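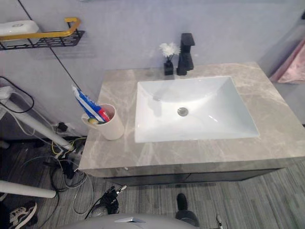
Gotstead, 2018-10-11. Rekar has started collecting bathroom examples for its household robot, after a run of kitchen jobs that finished in February. Target is 1000 recordings by the end of the year, all of them small everyday tasks. Putting a toothbrush back in the cup, wiping round the sink, hanging up a towel.

Milan Nijs is running the sessions with Kobe Brouwer. Two people per shift, one steering, one keeping notes and resetting things between goes. "Bathrooms are awkward. Shiny surfaces, not much floor," said Nijs. Each task gets 10 tries before the items are moved and they start agian.

Bad tries are kept too, but labelled. Brouwer wants the system to see a missed grab now and then.

Kitchen set came to 4000 recordings, still being checked by Lionel Millet. No word yet on who gets to use either set outside the company. Dredis has asked, acording to Millet. First training run on the bathroom material planned once half of it is in.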